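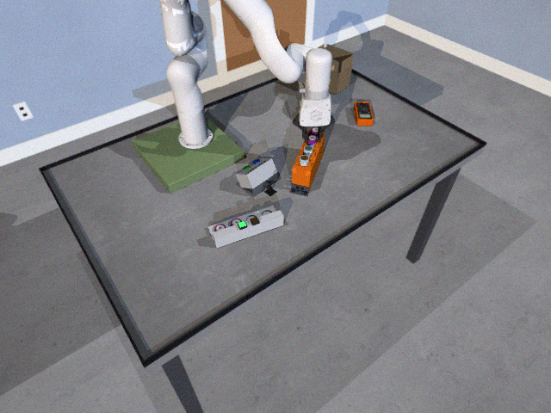

Mottled dark gray top with a thin black raised rim.

Home | List archive | Search | Previous | Next

Laltolside Surfaces List
Thursday, January 30, 2025
Posted by Levchenko
Message 511
Re: Sealing a dark concrete top – white rings and dull patches

Replying to the message from Monday. I've left most of it in so people who get the digest can follow.

> I poured a dark gray concrete top for a kitchen table last April.
> It was ground, washed, left to dry for a month and then given two
> coats of Clandura. For the first few weeks it looked great. Now there
> are white rings wherever a wet glass sat overnight, and two dull
> patches near the sink end that don't go away when I wipe them.
> Oil beads up on most of it but soaks in on the patches.
>
> Two questions. Can I put another coat of sealer over what is there,
> or does it have to come off first? And would I be better off with
> wax? My neighbor uses Grestilura on a slate hearth and likes it.
>
> I'd also like to know if the black edging strip should go on before
> or after sealing. I left it off because I wasn't sure.

I have done four of these tops now, two for our own house and two for relatives, and I made the same mistake on the first one. Here is what I would do.

First, find out what the rings are. There are two kinds and they need different treatment. If the ring is in the sealer, it looks cloudy and you can't feel it. Moisture has gotten under the film. If the ring is in the concrete, it feels slightly rough when you drag a fingernail over it, and it means something sour or salty got through and ate at the surface. Water alone doesn't do that. Lemon juice, wine, vinegar and some bathroom cleaners do.

For a cloudy ring, leave the table bare for a few days in a warm room before you touch it. Two of mine faded without any work. If yours is still there after a week, the sealer has let go at that spot and more sealer on top will only trap the cloud.

For a rough ring there is no way around sanding.

The dull patches sound to me like worn sealer. You say oil soaks in there, so that is bare or nearly bare concrete. The sink end gets wiped the most, often with the green side of a sponge, and a thin coat won't stand up to that for long.

So, to your first question: on the patches alone you could get away with a spot repair, but it will show. On a dark top every overlap shows. I tried it and ended up with a shape like a map of a lake. I would strip the whole top and start again. It took me one weekend, not counting drying time.

On the color, don't expect it to come out even. A dark gray top with faint cloudy patches is normal, and once it is sealed all over at the same sheen you stop noticing them. What you do notice is a shiny area next to a flat one.

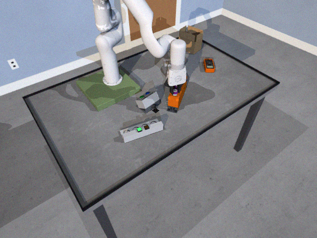

WHAT I WOULD DO, IN ORDER

1. Clean with plain dish soap and warm water. Rinse twice. No vinegar, whatever the internet says.

2. Strip the old sealer. Check the Clandura can for which stripper to use, as the older cans and the newer ones don't say the same thing. Test it on the underside.

3. Sand wet, starting at 300. Keep the pad flat and keep moving. If you stop in one place you get a dish, and you will see it every time the evening light comes in.

4. Stop at 800 if you plan to seal. I went all the way to 3000 on the second table because I liked the feel, and the sealer had nothing to hold on to. It peeled at one corner inside a month.

5. Let it dry. I give it ten days with a fan. Tape a square of clear plastic down overnight, and if there is fog under it in the morning, wait longer.

6. Thin coats, three of them, each one at right angles to the last. Wait the full time on the can between coats.

7. Nothing on it for a week. Eat somewhere else.

WAX

Grestilura is fine on a hearth. On a table people eat at, I wouldn't use it alone. It softens under a hot plate and has to be redone every couple of months. Over a cured sealer it is a good idea, though – it takes the scratches and you can buff it out. Put it on very thin. If it feels sticky the next day you used too much.

THE EDGE STRIP

Seal first, then fit the strip. If the strip is on first, the sealer pools against it and dries in a thick line that yellows. Run the sealer over the edge and a little way down the side so the cut face is covered too. I also put a small bead of clear silicone behind the strip. If it stands higher than the top, crumbs and water will collect along the inside, so wipe into the corners.

I still have part of a can of stripper if you are close enough to pick it up. Write to me off list. I would also like to hear which sheen you bought, as I've only used the satin.

Levchenko

Reply to list | Reply to sender | Back to top
Contact the list owner | Copyright of each message remains with its sender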